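Folding laundry is still a hard job for home robots, Hevora trial finds

December 2025
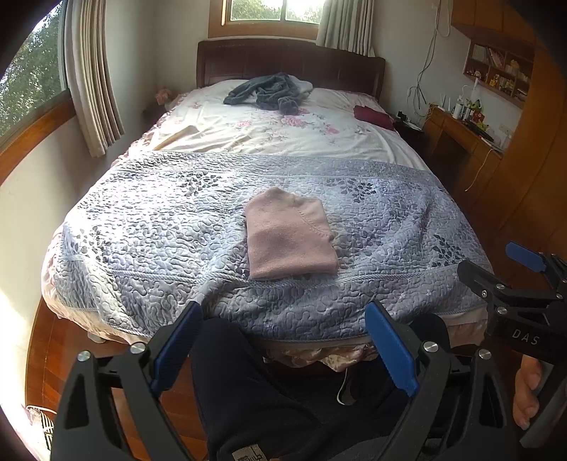 Household robots can now put away a sweater without help about as often as they fail to, according to results released by Hevora, a small company that has been testing home machines on everyday chores. Laundry was the slowest job on its list and the one that most often needed a person to step in.

The company ran 499 chore attempts with its test machine, Flamska, beginning in May. The attempts covered folding clothes, making beds, clearing tables and putting groceries on shelves. Flamska finished 244 of them with no human help. The rest were stopped, redone by a person or completed after someone moved an item back within reach.

Ottó Oláh, who ran the trial, said the overall number hides a wide gap between jobs.

"Boxes and cans go well," he said. "A can is the same shape when you let go of it as it was when you picked it up. A sweater is a different shape every time you touch it."

Knitwear caused the most trouble. The machine usually found the garment and got a grip on it, but it often picked up two layers when it needed one, or pulled a sleeve back out of a fold it had just made. Thick ribbing at the cuffs and hem helped, Oláh said, as it gave the fingers an edge to catch. Thin T-shirts were harder to grip but held their folds better once they were down.

Where the folding was done also mattered. On a bare table, Flamska took two minutes to fold a sweater on a good run. On a bed it took longer and failed more often. A quilt gives under pressure, and the machine sometimes pinched the bedding along with the garment. Patterned bedspreads added a second problem: the software had to work out where the clothing stopped and the printed leaves or flowers began.

"People fold on the bed," Oláh said. "That is where the laundry ends up. If it only works on a clean white table then it doesn't work in a house."

Sunlight was another cause of failed attempts. In rooms with large windows, bright patches on the fabric washed out the creases the system uses to judge where a fold lies. Hevora tried closing the curtains, and results improved, but Oláh said he does not count that as a fix.

The company has since changed how it teaches the machine. Early on, Flamska was steered by an operator using a remote setup, and the software learned from those sessions. The newer version learns mostly from recordings of people doing the same chores by hand in ordinary bedrooms and kitchens, with the desks left crowded and the beds not fully made. Oláh said the change brought in more variety at lower cost -- though it also brought in more bad folds, and staff have had to sort those out.

Stores are closer to getting some use from the technology. Kozma, a regional clothing chain, tested a fixed folding station in the stockroom of one shop. It handled shirts of a single style, laid flat by an employee before each fold. The chain said the station kept up with a new hire on plain shirts and fell behind on anything with a hood. It was not used on the sales floor, where items left by shoppers have to be picked up, turned right side out and matched to the correct pile before folding can start.

Kozma has not said whether it will buy the station. Staff who worked with it told managers that laying the shirts flat took nearly as much effort as folding them.

A second company, Bonus, is taking a narrower approach. Its machine does not fold at all. It picks clothes off the floor or a bed and drops them in a hamper, and Bonus plans to place 25 of the units in rented apartments next year. Tenants will be able to send the machine back at any time. The company has not set a retail price.

Oláh said he expects the simpler jobs to reach homes first, with folding some distance behind. Making a bed may take longer still. In the Hevora trial, the machine could straighten a light blanket, but heavy quilts slid off the far side when it pulled from the near one, and it had no good way of getting to the other side in a room with a desk or nightstand close to the mattress.

He also said the published figures should be read with care. An attempt was marked as finished if the folded item could be lifted and set on a shelf without coming open. It did not have to look neat.

Hevora plans a second round of tests with towels, fitted sheets and children's clothes. The company said socks will be included if the new fingertips are ready in time.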